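3.2 Floor patterns and the judgment of object angle

The second group of materials concerns the floor. In earlier work on room perception, the floor is usually given one flat color, and the participant has no lines to use. Real homes are different. Boards, tiles and rugs all have edges, and these edges have a direction. We wanted to know if people use the direction of the floorboards when they judge the angle of a rug, even when they are told to ignore the boards.

We followed the procedure of our pilot study in Jallholm (Ventura and Khan, in preparation), with two changes. First, the boards were always drawn on a diagonal, because in the pilot the boards were parallel to the screen edge and the task became too easy. Second, the rug was never parallel to the screen. The participant saw one rendered room at a time and turned a short line on a separate panel until it seemed parallel to the nearest side of the rug. There was no time limit, but the participants were asked not to take long breaks inside a block.

The rooms were rendered, not photographed, so that the light stayed the same in all conditions. Figure 4 gives one of the rooms from the diagonal set. 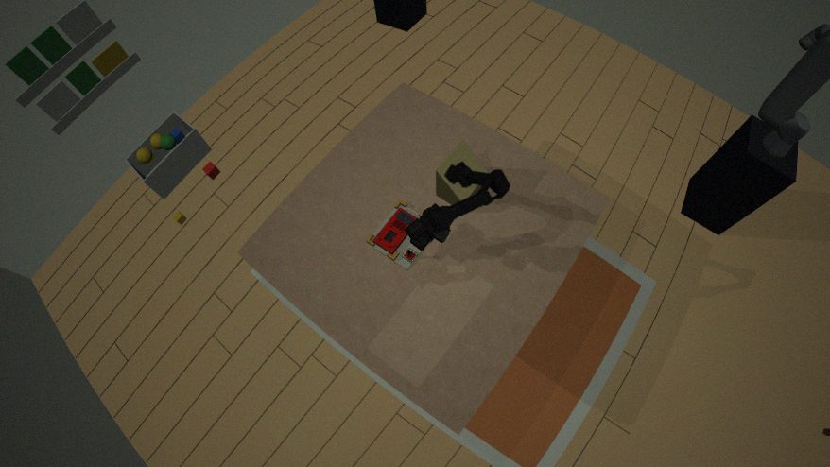
Figure 4. Rendered room with diagonal floorboards and a mat placed at an angle.

The participants were 16 adults recruited in Preltoria through a notice at the public library. All had normal or corrected vision. Two of them had worked as floor installers in the past. We kept their data in the main analysis, but we come back to them in Section 5, since Ocampo suggested that training of this type could reduce the effect. Each participant completed 13 blocks, and the first block was treated as practice and removed. The order of the blocks was different for each person.

In total we collected over 500 valid answers. An answer was considered not valid if the line was left in its starting position, or if the participant reported pressing the key by mistake.

3.3 Contrast between the boards and the rug

It is possible that the effect of the boards depends on how easily the seams can be seen. In a floor of light wood the seams are thin and dark, and they are quite visible even at small size. In a floor of dark wood they almost disappear. For this reason we kept light wood in all the rooms of the diagonal set, and we used rugs of a dull middle color, which do not compete with the boards for attention.

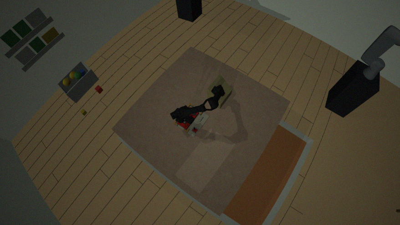 A related problem is the number of borders that lie near the rug. When a second mat is close to the first one, its sides can serve as an additional reference, and the participant may compare the two mats and not look at the boards at all. Jaramillo found this kind of strategy in his interviews with furniture sellers at Pacheco, where several carpets are displayed on the same floor. We could not fully exclude it here. After the last block we therefore asked each participant which parts of the room had helped them, and the written answers were coded by two of the authors separately. Where the two codes did not agree, Baranauskienė made the final decision.

The answers of the participants were stored together with the response time, but the response time is not analyzed in this paper.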